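Questions and answers about the packing cells at Etham

Last updated 11 February 2019

Most of what follows came in through the break room box or was asked at the shift meetings in October. If your question is missing, put it in the box or bring it to Lorraine Stockdale in the operations office.

What is being installed?
Two-arm robot cells for the mixed-order line, where snack bags and small household items are picked into baskets for store orders. The first cell is in the training room next to receiving. Bresura supplies the cells and Kinoshita handles the software.

How many will there be?
The plan is for 6 on the floor. They go in one at a time, and each one has to pass a four-week trial before the next is ordered.

Is anyone losing a job over this?
No layoffs are planned as part of this project. The Etham building has 247 hourly employees, and the company has put in writing that no regular position will be cut because of the cells through the end of next year. Seasonal hiring will probably be lower. We don't have a number for that yet.

What happens to the pickers on the mixed-order line?
Some will move to cell attendant, some will stay on hand picking, and some will go to receiving or returns. You will be asked for your preference before anything is assigned. Seniority applies the same way it does for any other transfer.

What does a cell attendant do?
Attendants load the goods, change out full baskets, clear jams and check orders before they are taped. One person will cover two cells to start with. There is more walking than on the pick line and a lot less reaching.

Does the attendant job pay more?
Yes. It is one grade above picker. You get the higher rate from your first day of training – you don't have to wait until you are signed off.

Do I need to know anything about computers?
No. The cells run from a touch screen with the Flurine program on it. Training is three shifts, paid, and covers starting, stopping, clearing and reporting a fault. Programming stays with Kinoshita.

What are the arms working on now?
Bagged chips and other light goods, going into the small mesh baskets. Soft bags are hard for them. A bag slides, folds over or ends up lying at an odd angle, and the arm has to find a place to grip it. Cartons and bottles will come later.

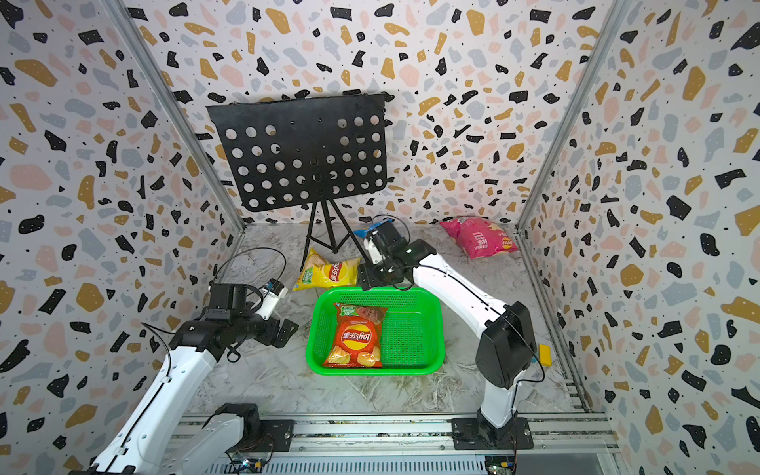 The training room cell, with a red bag of Lay's in the green basket and more bags on the cell floor.

How fast are they compared with us?
Slower. A good picker on the mixed-order line does 1,880 items in a shift. The best full shift in the training room so far is some 1,216. Nobody's rate target is being changed because of the trial.

Are the cameras recording employees?
The cameras on the arms are there to help them find the goods. Pictures from the cells will not be used for attendance, discipline or rate checks. This is in the written policy posted by the time clock.

Can I reach in to fix a bag that has fallen?
Only after the cell is stopped and the screen shows it is safe to enter. Lockout rules apply here as they do on the conveyors – no exceptions for a quick grab.

Who do I tell if something seems wrong?
Press stop, then call your lead. You will not be written up for stopping a cell, even if there was no fault.

Can I see it before I decide?
Yes. The training room is open to all shifts during the last half hour before shift change. Sign in at the receiving desk.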